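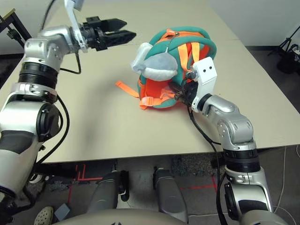
Children's backpack on a beige table

Lost property handed in at a community hall: how long must it be kept?

Posted by Hala Mahasneh

I am secretary to the Datodura Residents' Association, which lets its hall to clubs and to a playgroup. Items are left behind most weeks, chiefly bags and coats. Our hire agreement is silent on the matter, and the cupboard set aside for the purpose is full. I should be grateful for guidance on how long such items ought to be held, and whether the proceeds of any sale may go into general funds. Our yearly income is under £4000, so paid legal advice is not practical at present.

Jinlong Jia

The association should adopt a written policy and display it at the entrance. I assisted with the policy at Cartwright Hall, which provides as follows. Each item is entered in a book with the date, the room and the name of the finder. Ordinary items are kept for 6 weeks. Bags may be opened by two people together in order to look for a name, and any contact made with the owner is noted in the book. Food is thrown away the same day. Keys, bank cards and telephones are kept apart under lock.

The association does not become the owner merely by having the item in its cupboard. A reasonable effort to trace the owner should be made before anything is sold or given away, and a record of that effort retained. The policy should also be added to the hire agreement when it is next renewed, so that hirers have notice of it.

As to proceeds, ours are shown on a separate line in the accounts. Last year the sum was £20.

Bodach

Agree with the above. Please also write to the playgroup leader directly, as parents seldom read notices in the entrance. Our own hall sends a list at the end of each term and most school bags are collected within a few days. I cannot comment on the position in Scotland, where I understand the rules differ.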